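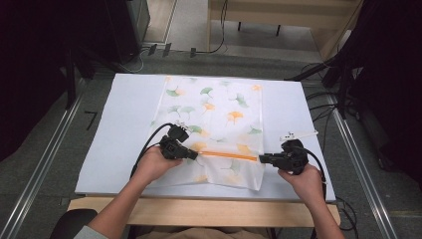 Le tissu en question, motif ginkgo

Laver un voile fin imprimé sans ternir les couleurs ?
Posté par undoston le 24 juin 2025

Bonjour, j'ai acheté un coupon de voile chez Stakau, feuilles vertes et jaune orangé. L'étiquette manque. Machine ou main ? La mienne essore à 700 tours au minimum.

daly85
À la main, eau froide, savon doux. Fais d'abord un essai sur un coin avec un chiffon blanc humide. Séchage à plat, à l'ombre.

mimi_couture
machine sans souci chez moi, filet + 1000 tours depuis février

jimumstead
1000 tours, c'est trop pour du voile. Coupe l'essorage et repasse à fer doux, sur l'envers.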